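The letter at Lirnov had 950 signatures by the time it reached Leonie Paewai's inbox, and her reply had two sentences. The first thanked everyone for their passion. The second said the border surveillance contract would go ahead.

I have some sympathy for her. Running a software company means being told daily that your people are your greatest asset, and then one Tuesday the asset writes back.

Still, the standard defense deserves a poke. It says that a firm which sells tools can't pick and choose among lawful customers, least of all governments. This would be more convincing if Lirnov didn't pick and choose all the time. It dropped Osel over late invoices. It spent 14 months declining to support a rival's file format, on what it called grounds of principle. Refusal is a muscle the company has. It just seems to cramp when the check is large.

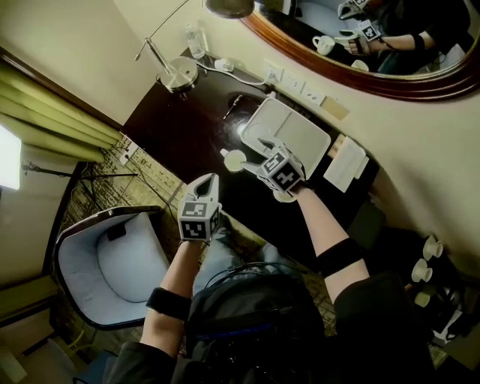 Hand-held grippers over a desk, with a white cup lid within reach.

The other defense is that engineers should stick to engineering. Hacer Kahraman, who signed the letter and then quit, spent some 19 weeks on the image matching that the contract depends on. She was hired as a person of judgment, according to the job ad, and I don't see where the ad says the judgment stops at the building's front door.

None of this means staff should get a veto. I worked at MacKinnon when we voted on everything, and it took us 2 quarters to choose a payroll system — the wrong one. But there is a lot of room between a veto and a thank-you note. Torell shows its staff the terms of any government deal before signing and answers their questions in writing. It loses a sale now and then. It also still has the people who wrote its code.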